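Section 8. Washing and Refitting the Cover

The cover of your Padier mattress topper comes off in one piece and can be washed at home. The inner core can't be washed. Set aside an afternoon for the job, as the cover needs to dry fully before it goes back on.

Before you start

Check the care label sewn next to the zipper. Covers sold before June carry a gray label and have a zipper on two sides only. The steps are the same, but you will need to bend the core slightly to get it out.

You will need a washing machine with a drum large enough for a full-size comforter, a mild liquid detergent, and a clothesline or drying rack.

Removing the cover

1. Strip the bed and lay the topper flat with the zipper facing you.

2. Find the zipper pull. It is tucked under a small fabric garage at the foot end, on the left.

3. Open the zipper slowly. If it sticks, back it up a little and smooth the fabric away from the teeth.

4. Fold the top of the cover back and lift the core out with both hands underneath.

CAUTION: Do not pick up the core by its edges or corners. The foam can tear under its own weight.

5. Store the core flat in a dry room while the cover is being washed. Do not stand it on end.

Loose fabric is easier to handle if you take hold of a fold and leave the seams alone. Pulling on a seam can open the stitching, and repairs to pulled seams are not covered by the warranty.
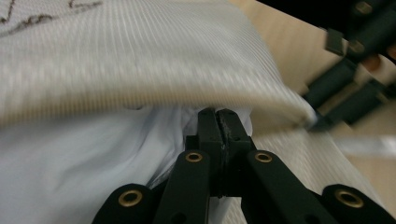 Fig. 8-2. Fabric held by a fold.

Washing

1. Close the zipper all the way and turn the cover so the label is on the outside.

2. Wash at 40 °C (104 °F) on a gentle cycle. Wash the cover by itself.

3. Choose a low spin speed.

NOTE: Do not use bleach or fabric softener. Softener leaves a coating that keeps the cover from breathing.

4. Hang the cover to dry out of direct sun. Do not tumble dry — the cover may shrink and will then be too tight for the core.

Refitting

1. Make sure the cover is dry, including the corners and the zipper tape.

2. Lay it open on the bed and set the core inside, printed side down.

3. Work each corner of the core into place, starting at the head end.

4. Close the zipper, holding the two sides together ahead of the pull as you go. Tuck the pull back into its garage.

If the cover wrinkles on top after refitting, open the zipper halfway and shift the core toward the foot end.

Replacement covers can be ordered from Flillow under part number 223. Give the size printed on the care label when you order.

Revised November 2022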